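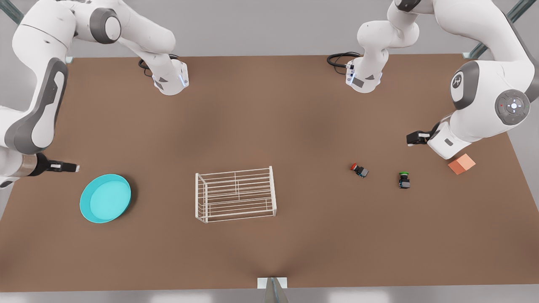 Figure 7.1 A bowl, a wire rack, a cube and push-button parts. Each kind of item needs its own line in the stock record.

Chapter 7
Keeping Track of Stock

In this chapter you will learn
what counts as stock and what does not
how to set up a stock record
how to carry out a stock count and deal with differences
when to reorder

Key terms: stock, stock record, unit, stock count, shrinkage, reorder level

Mpho Rampersad opened Plornness, a small store selling kitchen goods and spare parts for appliances, with money she had saved and a bank loan. In her first year she kept no written record of what was on the shelves. She ordered more when a shelf looked low. By January she was out of mixing bowls, which sold every day, and had a full cabinet of switches that sold only now and then. Most of her cash was tied up in goods that customers did not want yet.

Many small businesses run into this problem. Stock is money in another form. Until an item is sold, the money paid for it cannot be used for rent, wages or new goods.

7.1 What Is Stock?

Stock is anything a business holds in order to sell it or to make something it will sell. A bowl on a store shelf is stock. So is a box of push buttons in the workshop of a business that builds control panels. The shelf and the cash register are not stock. They are equipment, and we will look at them in Chapter 9.

Stock is usually divided into raw materials, work in progress and finished goods. A store that buys and sells without making anything has only finished goods. A workshop may have all three, and the same item can fall under different headings in different businesses. A push button is a finished good to the store that sells it and a raw material to the panel builder who buys it.

Before you can record stock, you must decide on the unit. Bowls are normally recorded one by one. Screws may be recorded by the box. Choose the unit in which you sell or use the item, and keep to it. If a supplier sends screws in boxes of 100 and you sell them singly, record 100 units for each box received.

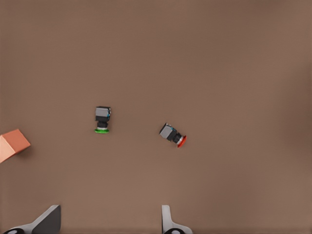 7.2 The Stock Record

A stock record shows what came in, what went out and what should be left. It can be kept in a notebook, on cards or on a computer. Each item has its own page or line, with a name, a code, the supplier and the unit.

Suppose Mpho starts the month with 300 switches from a supplier called Oddsson. A delivery of 300 more arrives, so the record now shows 600. When she counts the switches, she finds 578. If none have been sold, 22 are missing. This difference is called shrinkage. It may come from theft, damage, a short delivery or a mistake in the record.

Check the paperwork first. Compare the delivery note with the invoice, then look for sales that were not written down. Only after these checks should the record be changed to match the count. Write the reason beside the change and sign it.

Discuss

1. Why might a store run out of one item while holding too much of another?
2. Name a business near you. Which of its goods would be hardest to count, and what unit would you use?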